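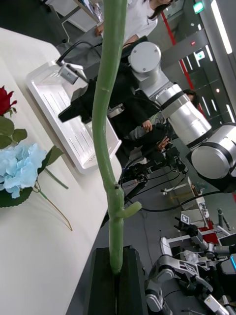 2018-07-04

Siv still says artificial flowers are the sensible choice. I am not convinced, and a whole morning with them has not moved me much. She wants something by the door for Naledi's lunch in August, and real ones would be dead in a week, I grant her that. But plastic and cloth have their own way of looking tired, and at least a dead rose has the decency to smell of something.

The red rose I can live with. It's dark, and from across the room you might be taken in. The hydrangea I have my doubts about. I have grown hydrangeas, badly, for years, and never had one on a stem as thin as that. Siv says it's meant to be that blue. Meant by whom?
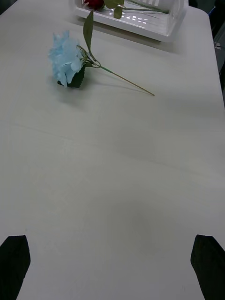
The blue hydrangea, lying on its side on the white table.

Pieter rang in the middle of it all to say his mother kept hers in the bath and rinsed them with the shower. I said I'd think about it, meaning no. Lerato swears by a hairdryer on cold for the dust. I tried that on the old arrangement at Easter and only moved the dust on to the curtains.

Then there is the question of height. Siv likes one tall thing at the back and the rest low in front, as if they were sitting for a school photograph. I said the tall green stems look like bamboo that has lost its nerve - all joints and nothing going on at the top.
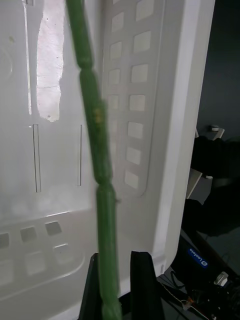

She said that was the point of them, they fill the gap. I have never understood why a gap needs filling. We left it there and had soup.

I suppose Naledi will say they're lovely, and she will say it to Siv, and I shall hear about it until Christmas. Must ask whether she has room for a vase on that shelf. Also ring Notburga back about the step ladder, and find the receipt in case the blue one has to go back.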